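Thread on the Troltthorpe club endurance kart results, for anyone trying to make sense of the timing sheets posted Jun 7, 2024. Rental-class four-strokes, one team kart each, 300 minutes, driver changes in pit lane.

1/ The headline: Garkutik won with 581 laps on the board. Before anyone asks, yes, the short layout. The infield loop was closed for resurfacing, so lap counts from April are not comparable with these. Please stop putting them in the same table.

2/ Sharifi finished second on the same lap. The gap at the flag was 9 seconds. Over five hours that is one slow driver change, and the sheets show where it went.

3/ Pit time first. The rule is a minimum stationary time per stop, measured from the box-in loop to the box-out loop. Serve less and you get a drive-through. Serve more and you have given time away for free. Garkutik ran very close to the minimum on every stop. Sharifi did the same except for stop four, which ran long.

4/ Negin Naseri was the driver getting in at stop four. The seat insert was changed with her and it would not seat against the bracket. She told me the crew had practiced the swap with the other insert. Fair enough. Her stint after that was the quickest average of the race in any kart.

5/ On the averages. I take out the in-lap, the out-lap and any lap under yellow, then use the median of what is left. The mean gets dragged around by traffic on a layout this short. If your numbers differ from mine, check the yellows before you message me.

6/ Tires. Same hard compound for everyone, one set for the race. The front left does most of the work here with the infield closed, as nearly all the loaded corners go right. Drop-off was small until the last hour, then it was not small.

7/ Pressure notes from two teams that let me look at their logs: both started low and let the heat bring them up. One came back down at the halfway stop and gained a little on the exit of the hairpin. The other left it alone and lost the rear on cold laps after the late yellow.

8/ Prirnik were third, two laps down. They started on the longer gear (one tooth fewer on the rear) and were quick in a straight line and slow everywhere else. With the infield closed there are fewer hard launches, so on paper the choice was sound. The stopwatch disagreed in the hairpin.
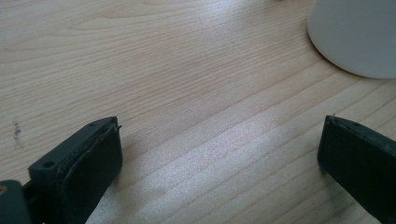 9/ Babita Bansal did the opening and closing stints for Garkutik. Look at the closing one. Median within a tenth of her opening stint, on tires that had done the whole race. She short-shifts her braking into turn two, lifts early, and gets the kart rotated before the curb. It costs nothing on entry speed by the exit and it is easy on the front left.

10/ Correction to the above – there are no gears to shift on these karts. I mean she brakes short and early. Leaving the post up, the data is right.

11/ The transponder question. Kart 811 shows two missing laps in the second hour. The loop did not read it. Race control added them back from the manual chart and the official sheet is correct. The live timing page was never updated, so screenshots from it are wrong.

12/ Penalties: one drive-through for a short stop, one for passing under yellow. Neither touched the top three. The yellow one was appealed and the appeal was turned down the same evening. I have read the marshal's report and would have made the same call.

13/ Points. Double for this round, dropped score still allowed. Garkutik move to the top of the table. Sharifi are second and have not yet used their drop, so the real margin is smaller than it looks.

14/ Next round goes back to the full layout if the new surface has cured. Fresh asphalt with a hard compound usually means low grip off line, so qualifying will matter more than it did here. Expect most teams to go back to the shorter gear.

15/ Stint medians by driver are going in a spreadsheet tonight. If your team wants its raw laps removed from it, tell me before then.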